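Thursday, late

I am writing this with my shoes still on, which Mother would have had something to say about, but if I go upstairs first I'll fall asleep and lose the thread. It was a long one at Starnwood, mostly good, with one sour hour after lunch.

Selina Eder and I spent the whole morning on the close check, the bit of code that decides whether the fingers have hold of something or have just shut on each other. It used to trust a single number, the width at the end of the move, and for thick objects that served us fine. With flat things it falls apart, poor thing, and says "empty" with great confidence. I went back through the logs from Olville with my second coffee (and, all right, the last of the almond cake) and found 33 runs out of 154 marked as misses where the motor current said plainly that something was between the fingers. I felt a bit sick, and then rather cheerful, because a wrong label is so much easier to mend than a wrong grasp. 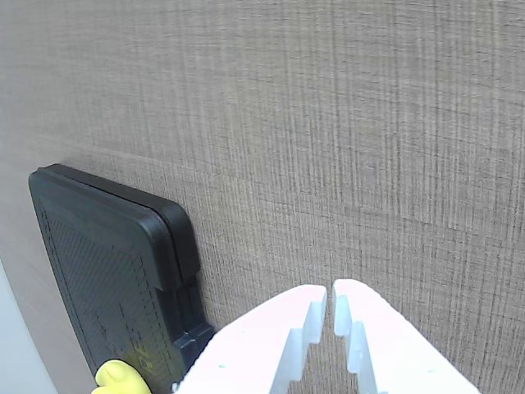 Why not just make the fingers close harder and read the force? The motor current is noisy at the end of the travel, and pushing harder only hides the trouble until something slides or cracks, so we now look at current and width together over the last 20 readings and let the planner ask for a second look when the two disagree.

Ibrahim Odukoya wasn't sure about the second look. He thinks it will slow every cycle down, and he said so kindly, the way he says everything, while eating my crackers. We went around on it for longer than we needed to and I got short with him, which I'm sorry about now. I'll bring him something from the bakery. Barrett Greenberg finally suggested we put it behind a setting and leave it off for the thick parts, and I don't know why neither of us had thought of it.

The sour hour was Flunska. The replay tool will open the old logs or the new ones, never both, and I had to write a little converter to line up the clocks. Mine was off by 138 milliseconds and I blamed the camera driver for most of the afternoon before I found my own stale offset sitting in the config, with my own comment above it saying to remove it. I told Selina and she laughed until she had to sit down.

Tomorrow: rerun the flat set with the new check, write to Uthai about the finger model, and take the blue umbrella back to the front desk. It's raining again and I left the kitchen window open.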